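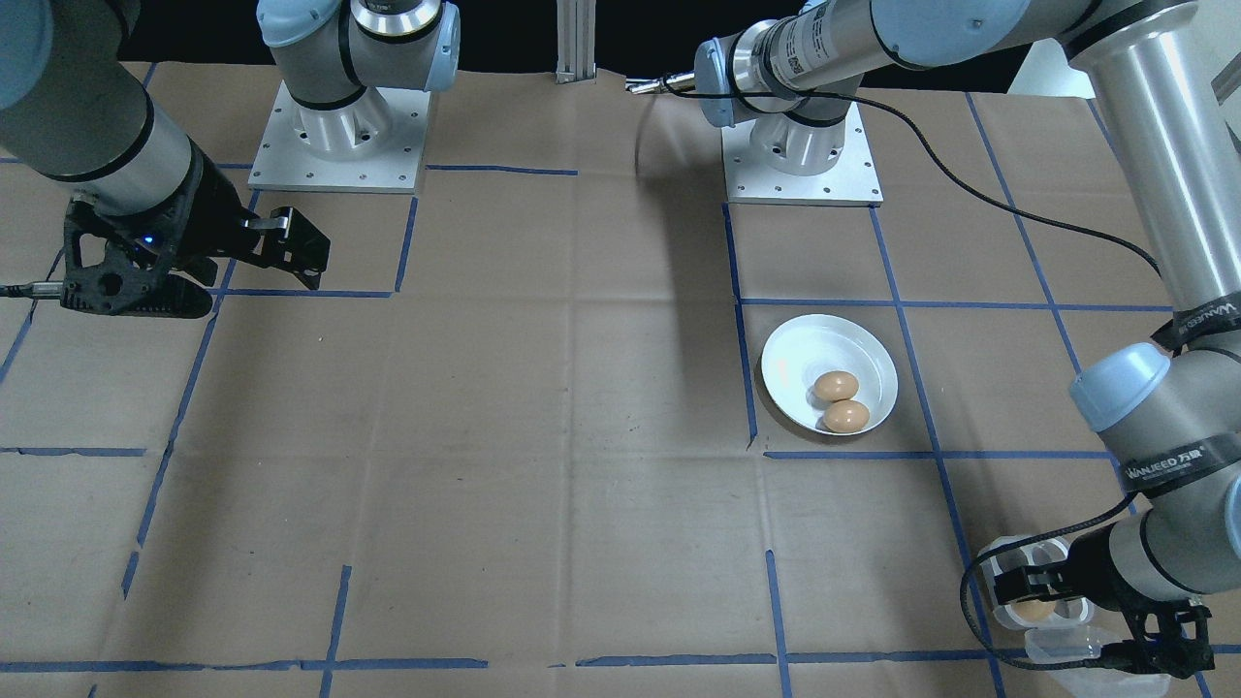 비텐쿠르 문화기금 귀중
다도 입문 강좌 및 다도구 보존 사업 중간보고
2022년 6월 21일
작성: 이올란다 바스투스 (헨디니 다도모임)

급하게 정리해서 보냅니다. 빠진 영수증은 따로.

강좌. 상반기 과정 끝. 박차(우스차) 예법까지 진도 나갔고 농차는 하반기로 미룸. 초급반은 예상보다 느림. 다건 접는 법에서 시간을 너무 많이 씀. 지우마르 기마랑이스 선생 의견으로는 순서를 바꿔서 손님 예절부터 가르치는 게 낫다고 함. 저도 동의. 하반기 계획표에 반영했습니다.

말차. 지난번 거래처 물량이 늦어서 젤티아로 바꿈. 400그램 주문, 전량 도착. 색은 좋은데 향이 조금 약하다는 얘기가 있었음. 수업용으로는 충분하고 12월 다회용은 한 등급 위로 따로 살 예정. 견적 아직 못 받았음.

다도구. 기증받은 찻사발 중 2점 금 간 것 확인. 이즈마에우 코치뉴 씨가 옻으로 수리 중인데 건조가 오래 걸려서 보고 기한 안에는 안 끝남. 서두르지 말아 달라고 본인이 부탁함. 차선은 소모가 심함. 살이 부러진 것은 연습용으로도 못 씀, 교체 필요. 솥은 녹 때문에 물맛이 나빠서 끓이고 비우기를 되풀이하는 중.
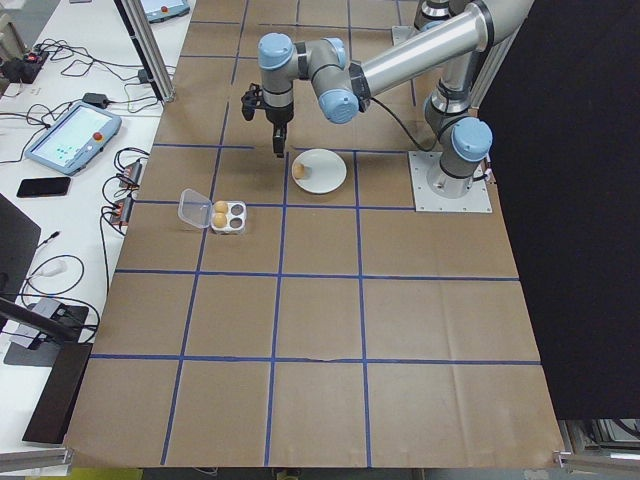 다다미 문제는 아직 미해결. 드리드브리지 쪽에서 규격을 잘못 보냄. 화로 자리 내는 판이 안 맞아요. 교환 요청했고 답은 구두로만 받은 상태. 그동안은 풍로로 진행. 여름철 예법이라 당장 지장은 없는데 겨울 다회 전까지는 꼭 해결되야 합니다. 시우바나 시케이라 씨가 담당, 문의는 그쪽으로.

교재. 소책자 400부 인쇄 완료. 용어 표기를 한국어로 통일하는 데 시간이 걸림(차선/다선, 다건/후쿠사 등). 뒤쪽 용어표에 오자 하나 발견, 정오표 끼워서 배포함. 화과자 부분은 사진 없이 글만 실었습니다. 다음 쇄에서 보완.

예산. 재료비 항목에서 약 2,000헤알 남음. 말차 단가 차이와 강사 교통비 이월분. 이 금액을 차선 교체와 족자 표구로 돌려도 되는지 승인 부탁드립니다. 표구는 원래 신청서에 없던 항목이라 임의로 못 씀. 항목별 내역은 에메르송 바치스타 씨가 표로 만들고 있고 완성되는 데로 송부.

하반기 할 일
- 농차 예법, 숯 놓는 법 (숯은 아직 구입처 못 정함)
- 다다미 교환 마무리
- 12월 공개 다회: 초대 명단은 기금 쪽 희망 인원 받고 나서 확정
- 찻사발 수리 전후 기록 정리

다회 때 기금에서 오실 분들, 의자석이 필요하면 미리 알려주세요. 정좌가 힘든 분은 입례식으로 준비합니다. 흰 양말만 챙겨 오시면 됨.

항목 변경 승인 건은 가능하면 이번 달 안에 회신 부탁드립니다.

바스투스 드림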